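Drostix hand-held gripper kit – anyone using one for demos?

Forum: Arms, Grippers and End Tools

rowbotham_bench wrote: 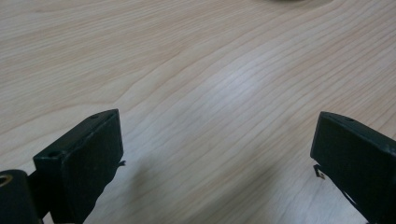 We've had the Drostix kit on the bench since April and the trial period is nearly up, so I need to decide whether to buy two more or send this one back. I'd like to hear from people who have used it for longer than we have. We do small parts sorting and we use the hand-held unit to record the moves before they go anywhere near the arm.

So far:

The grip is comfortable enough and the trigger has a decent long travel. Fingers open wide. Setup took me most of a morning, mainly because the calibration page in the manual refers to a menu that has since been renamed.

What I don't like is the price of the spare fingers. A pair is 80 pounds before postage. The Vorstead ones are cheaper but I'm told they need an adapter plate.

Our longest session was 182 recordings over two days and it dropped 6 of them. Is that normal?

tallis_m wrote:

6 out of 182 is better than I get. What are you saving to? Mine dropped far more until I stopped using the memory card that came in the box.

rowbotham_bench wrote:

The card from the box. I'll try another one.

Kelly Fairclough wrote:

We have three of these at Starnton and I would buy them again, with reservations.

The trigger spring goes soft. On our oldest unit the fingers no longer come back fully open by themselves and you have to help them with your thumb. Drostix sent a new spring free of charge but fitting it means taking the whole handle apart, and there is a very small washer in there which you will lose.

Spare fingers – we print our own now. The mounting pattern is simple and the printed ones last us about a month of daily use. They are a bit heavier than the supplied ones. I can't say it has made any difference to the recordings.

ged_orrin wrote:

I'd be careful with printed fingers. If the shape at the tip isn't the same as what's on the arm then your recordings are teaching it the wrong thing. We had this with a batch where the tips were a millimetre or so too long. The arm kept pressing parts into the table and it took a week to find out why.

Kelly Fairclough wrote:

We print both sets, hand-held and arm, from the same file. I should have said so.

ged_orrin wrote:

Fair enough, that would do it. I still wouldn't recommend it to someone on a trial unit. If they send it back with home-made fingers on there will be an argument about the deposit.

pale_otter wrote:

Does anybody have trouble with shiny tables? Ours loses tracking if the light is wrong. Support told me to put a patterned cloth down, and that worked, but then the parts catch on the cloth.

Pichit Rungrueang wrote:

Tracking needs something to hold on to. A plain surface with a bright reflection on it is about the worst you can give it. You don't need a cloth. Leave the table as it is and put things round the outside of the work area: printed sheets, a box, a few tools. Then move the lamp so you don't get glare in the middle. We went from losing 13 recordings in a session to losing one or two.

Also start each recording with a slow sweep of the whole area. The manual does say this, but it's in the appendix.

pale_otter wrote:

Thanks. I've been starting with the fingers already over the part, so that may be half of it. Will try the sheets first.

tallis_m wrote:

I don't agree about leaving tools round the edge. If they move between sessions you get a different background every time and the results wander. We stuck markers down and left them.

Pichit Rungrueang wrote:

It depends what you want. If the arm will only ever work at that one table, stick things down. Ours has to work at several, so a changing background suits us. I wouldn't call either way wrong.

rowbotham_bench wrote:

Update, August 10, 2023. Changed the card and did a full day's recording with none dropped. I also rang Drostix about the fingers and they will do a discount if you order with a new unit, but not on their own afterwards, so anyone thinking of buying should ask at the time.

I've ordered one more unit and not two. The spring business put me off the second.

Kelly, would you be willing to share the file for the fingers?

Kelly Fairclough wrote:

Yes, send me a message. Check the screw holes before you print a full set, as we had to open ours out slightly with a drill.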